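Slow Robots Deserve a Longer Look

I went to the August open day at Plallosis expecting speed.
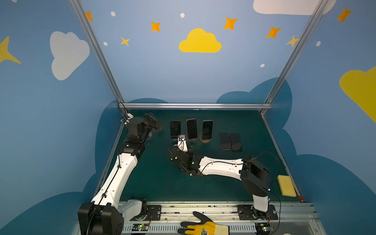

Open days sell robots badly. People want a trick and leave after a minute. I stayed at the booth with painted clouds, where two arms worked over a table of phones, and found the slow pace more useful than a show reel.

Ramiro Sepúlveda told us his group had run the task 2000 times. I believe him. 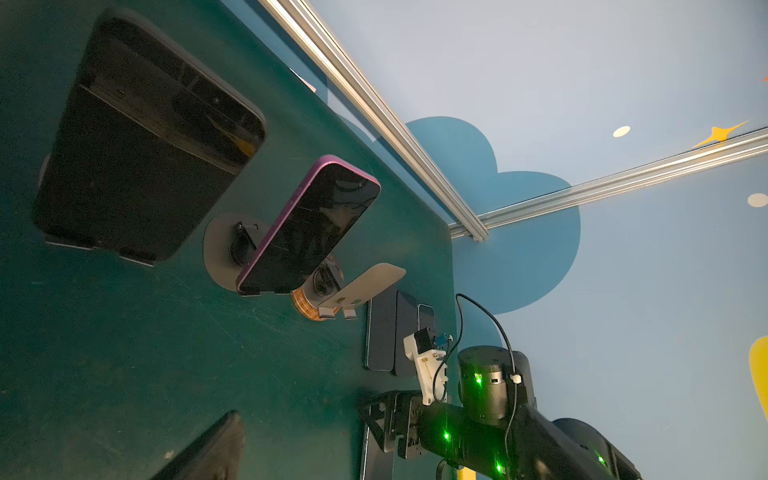
What I would change

Give visitors 11 minutes and a chair. Let them see the misses too. 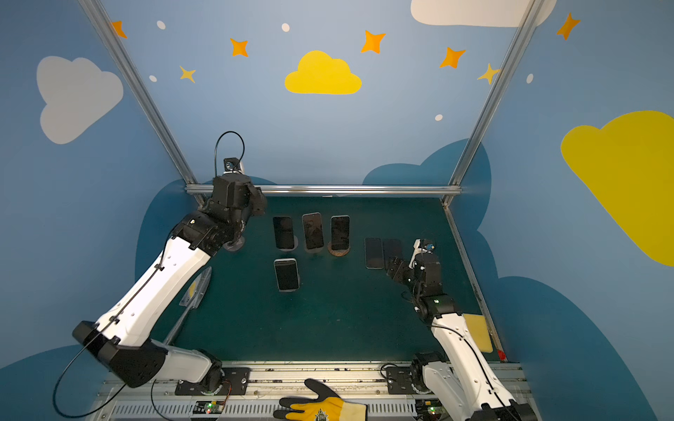

Both arms at the phone table, Plallosis open day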